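Fadoment Key Safe, wall-mount model
Updated in May by the Adano Lock Shop bench

We have been fitting the Fadoment on back doors, side gates and rental cabins for two seasons now, and it's still the key safe we get most excited about when a new carton comes in. It holds two house keys and a car fob at the same time. If you've ever tried to jam a chunky fob into one of the older push-button boxes, you know why that matters! The door swings down instead of lifting off, so you're not standing on the porch with a loose cover in one hand and your groceries in the other.

The body is cast zinc with a rubber weather flap over the dials. There are four dials, each running 0 to 9, and they turn with a nice firm click that you can feel through gloves. Inside there's a small hook on the left and a flat tray at the bottom. Put the fob in the tray and hang the keys (fob first, or the door won't close flush).

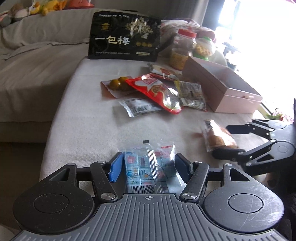
Can I change the code myself, or do I need a locksmith to do it?

You can do it yourself in a minute or so. Open the safe with the current code, slide the little brass lever on the back of the door to the right, turn the dials to your new number, and slide the lever back. Try the new code a few times with the door open before you shut it. If the lever won't move, the dials are sitting between numbers, so nudge each one until it clicks.

The lever was on the inside of the case in the first version and it was a pain to reach. The new spot is so much better, and if you have an early one you can bring it in and we'll swap the door for you. The screws are the same.

Mounting takes four screws. The pack comes with masonry anchors and wood screws, and both are decent quality, which we can't say for every box on our shelf. For brick, drill into the brick and stay out of the mortar. For vinyl siding you need a backing block, and we cut those at the counter from scrap cedar. Please don't mount it right beside the door at eye level. Around the corner at knee height is a great spot, and with the flap down it looks like a plain utility cover.
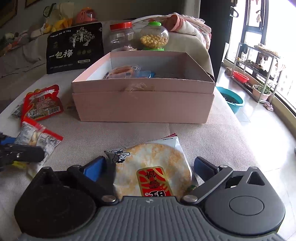 The finish comes in black or stone gray. We thought the gray would be the slow seller and then we ran out of it twice. It hides dust well and it blends in nicely on stucco.

Now the weight, which people do ask about. The safe is 525 grams empty, heavy enough to feel solid and light enough to hold up with one hand while you mark your holes. Our bench has put roughly 1,167 openings on the demo unit by the counter and the dials are as crisp as the day we bolted it up. (Go ahead and play with it, everybody does.)

For care, a puff of dry graphite in the dials each fall is plenty. Skip the spray oil, it gums up with pollen and then the second dial starts to drag. If you live near the coast, rinse the case with fresh water now and then and leave the door open to dry.

If you want one safe for a whole building, look at the Florkimeo instead. It's the big brother, takes a full ring of keys, and uses the same anchors. The two can share a code too, so a cleaner or a dog walker only has to remember one number.

Price is $69 for either color. Fitting is extra and depends on the wall. We cover Agyeman and the towns along the river road, and we're happy to talk you through it by phone if you'd like to put it up on your own.

Adano Lock Shop, Agyeman | Call or stop by the counter | © Adano Lock Shop, all rights reserved | Back to top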